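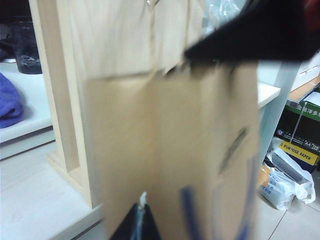

*Brown paper with a bit of blue printing on it.*

I own 36 paper bags. I know because my sister-in-law asked how many were in the cupboard under the stairs, in the tone people use when they already think it's too many, and I went and checked. Some have been used so often the paper has gone soft like cloth. I'm still not throwing them out.

What I want to argue, though, is that shops should stop charging for them. Or, if they must charge, they should take them back. I've held this view for years and got steadily more boring about it at parties, so I may as well write it down and get it over with.

I do get why we charge for plastic. I was all for it. I remember the drawer in my parents' kitchen that wouldn't shut for carrier bags, and the ones that hung in the hedge on the Riltent road all winter, and I don't miss any of that. Putting a price on them made people stop and think, me included. Fine. Good, even.

But then the paper ones started costing money as well, and I think we all sort of nodded along because it felt like the same thing. It isn't quite the same thing, is it? When I buy a jumper in Huleck and the till asks me for 15p to carry it home in a bag with the shop's own name on it, I'm paying to be their advert. I walk the whole length of the high street with their name bumping against my knee. If anything they should be giving me the 15p.

My local greengrocer, Dimitriou, never charged. You'd get your potatoes in a brown bag with the top twisted over, and if you brought the bag back the next week they'd tip the new potatoes straight into it, mud and all. There was no scheme and no sign in the window about it. Last spring they put up a little card saying bags were now chargeable, and within a month I noticed people juggling onions to the car. I saw a man with leeks down his coat.

I asked about it at the counter and was told, quite cheerfully, that a box of 2,000 had nearly doubled in price and they couldn't swallow it any more. Which I accept! I'm not daft, and I'd sooner pay for a bag than lose the shop. But they stopped refilling the old ones at the same time, and nobody could tell me why. Something about it being simpler at the till. So now a perfectly good bag goes in my cupboard, and a new one comes off the pile.

And this is where I get cross. A paper bag isn't automatically the good one because it's brown and rustles. It takes trees and water and a fair bit of heat to make, and it takes up more room on the lorry than the thin plastic sort. From what I've read you need to use it a few times before it comes out ahead, and people argue over how many. Well, a few times is easy. I've got one that has done sandwiches, library books, a pair of wet swimming trunks (a mistake, the bottom went) and a whole season of seed packets. But you need somewhere for it to go next, and most of us haven't got a next. We've got a cupboard.

What I'd like is a hook. That's honestly the full extent of my plan. A hook by the door of every shop, where you leave the bags you don't need and take one if you've forgotten yours. The charity shop in Urkora has done it for ages and the hook is never empty and never overflowing, which seems to me close to a miracle. Bags from every shop in the county turn up on it. I once came out of there with a teapot in a bag from a shoe shop that shut before I moved here.

People do raise hygiene, and all right, I wouldn't want loose mushrooms in a bag that had held somebody's trainers. Keep the clean ones for food, then. Butchers can be left out of it altogether. Others say it's a fuss over pennies, and for me it mostly is. But I added up a year's receipts one wet afternoon – I told you I was boring – and I'd been charged for a bag 265 times. Me, with the cupboard! I had simply left the house without one, over and over again, the way people do.

You can't price forgetfulness out of people. I've been trying to cure my own for decades, and a few pence at the till hasn't touched it. Give me a hook by the door, though, and I'd bring you a good thirty bags tomorrow, and my sister-in-law could have somewhere to put the hoover.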